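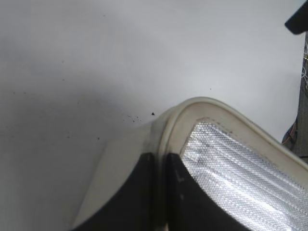
WHITCOMBE, February
Posted by Tanko Effiong, 9:40 pm

Re: Grimport covers, who did the interiors?

Funmilayo Babalola wrote:

> I have been filling gaps in my Grimport paperbacks and now have
> every volume except The Salt Stair. The painted covers are all
> signed Fluvitz, bottom left, apart from volume four where the
> signature seems to have been lost when the spine was widened.
> What I can't work out is who did the pen drawings inside. They
> are not credited anywhere. The style looks different to me, much
> tighter, with a lot of stippling in the skies, and the ships are
> drawn by a person who knew ships. The ships on the covers are
> nice but the rigging makes no sense.
>
> Was it the same artist working in ink, or did the publisher use
> somebody else? Also, does anyone know whether the map in the
> front of the first book was drawn for the book or taken from the
> Loka game? I have seen both claimed.
>
> Funmilayo

Funmilayo,

I can answer part of this. I had a long correspondence with the man who was art editor on the series for the first five books, and I still have his letters. He asked me not to pass his name around, so I will leave it out.

The interiors are by two people. Fluvitz did the chapter headings in volume one only, and those are the loose brush ones with the heavy blacks: the lighthouse, the hanged bell, the crow on the mooring post. From volume two onward the pen drawings were done by a staff artist at the printer, who was paid by the piece and had no credit in the contract. The art editor remembered that he had been in the merchant navy before he took up drawing, so you are right about the ships. He could not remember the surname when he wrote to me, and the paperwork went when the office moved.

If you put volumes one and two next to each other, look at the hands. Fluvitz hides hands whenever he can, under cloaks or behind a rail, and on the covers as well. The other man draws every finger. The figure of the Harbor Queen at the start of chapter 11 in the second book is a good one to check. Fluvitz would have had her arms folded into her sleeves.

On volume four, the signature is there on the original painting. The jacket was trimmed on the left when they added the blurb to the spine, and the reprint used the same film. I saw the painting when it was shown at the library here. It is oil on board, smaller than I expected, and the green in the water is a lot cooler than it is in print. All the Grimport covers went too yellow on press. The second printing of volume two is the closest match if you want to know what the colors were meant to be.

The map is harder. The usual story is that it came from the Loka boxed set, and the coastline is the same, down to the little hook of land under the name of the northern bay. But the first edition of Loka had no map in the box, only a blank hex sheet. The printed map came in with the second edition, and by then the first Grimport novel was already in the shops. My view is that the map was made for the book and the game company licensed it back. The lettering supports this. The place names on the book map are hand drawn, and on the game map they have been pasted over in type, with a bit of the old lettering showing under the word "Marshes." You need a clean copy and a magnifying glass to see it. My own game map was folded too many times and has gone soft along that line, but I looked at a better one at a sale and it was quite clear.

I don't have anything in writing on the license. If anyone on the list has the designer's notes from the second edition I would like to see a copy.

The Salt Stair is the hard one to find because it had a short run and most of the copies went to a book club. The club edition is a little shorter and has a plain back board. The cover painting is the same but the interiors were dropped to save pages, so if you are after the drawings make sure the seller tells you which one it is. There should be 12 full-page drawings in the trade paperback. I paid 60 for mine, which was too much, and the back cover has a crease. I have seen it go for less since then.

There is also a set of 4 prints that Fluvitz put out himself, sold by mail from a box number. Three are Grimport covers without the titles, and the fourth is a picture of a tower in the snow that was never used for anything as far as I know. The paper is thin and they don't like sunlight. The blue in mine has faded badly on one side where the mount was cut wide. If you are thinking of buying framed ones, ask to have them taken out of the frame before you agree to a price.

I can scan the chapter headings from volumes one and two so you can compare them. It will have to wait until I get the scanner back from my sister. I would send them to you directly, as the list strips out anything over a certain size.

One question in return. Does your copy of volume three have the drawing of the drowned market printed upside down? Mine does, and I have never been sure whether it was the whole printing or a single bad sheet. It is the one facing the start of part two.

Tanko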